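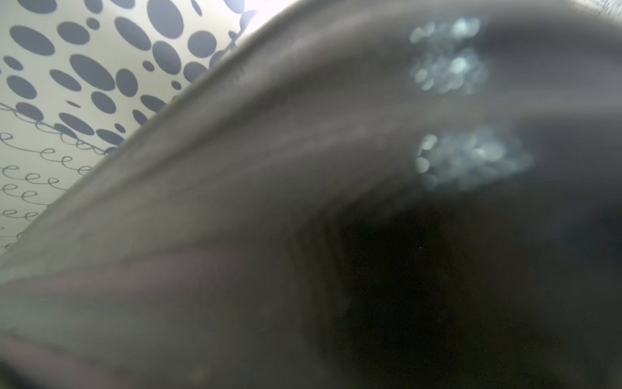

About Zudesov

Zudesov builds and services robot cells that handle cloth. Our customers are laundries, rental linen companies and garment return centers. The cells pick up one piece of fabric at a time, find an edge, and pass it on to be folded, sorted or bagged. We have a workshop, a test floor and a service desk, all in the same building in Briltard.

We started as a repair shop for folding machines and moved into robotics when customers began asking for help at the front of the line, where people still pulled items apart by hand. Our first product was the Rultico picking cell. It is still the one we sell most.

The June stoppage

People who look us up often ask about the Rultico fault, so we keep an account of it on this page.

In June a Rultico cell at the Nasr laundry closed its gripper on a fold of heavy fabric and did not let go when told to. The arm went on with its move and dragged the rest of the load against the side guard. The guard bent and one panel came out of its track. An operator pressed the emergency stop. Nobody was hurt, but a person standing at that panel could have been.

We found two causes. The wrist camera was too close to the cloth to focus, and the software read a blurred fold as a free edge. It should have backed off and looked again. The second cause was ours as well. The force limit on the arm had been raised during setup to deal with wet loads and was never set back.

We asked every customer to stop their Rultico cells the same afternoon. There were 98 in use. Each one stayed off until a technician had reset the force limit and locked it, fitted a stronger panel latch and loaded new software. The last cell went back to work after nearly 135 days, which was longer than we had told customers to expect.

What we do now

Force limits can no longer be changed on site without a second sign-off from our service desk. If the camera image is too soft to judge, the gripper stays open and the cell calls for an operator. This makes the cells slower on thick or layered items.

Before any software release, we run 2548 test picks on mixed fabric, including patterned, shiny and dark pieces. A failed release after a commanded open stops the whole run, and the run starts over from the first pick.

Customers can ask for the full fault report, number 289, from the service desk. It includes the force readings from the Nasr cell and the inspection checklist.

Zudesov, Briltard | Contact the service desk | © Zudesov. All rights reserved. | Back to top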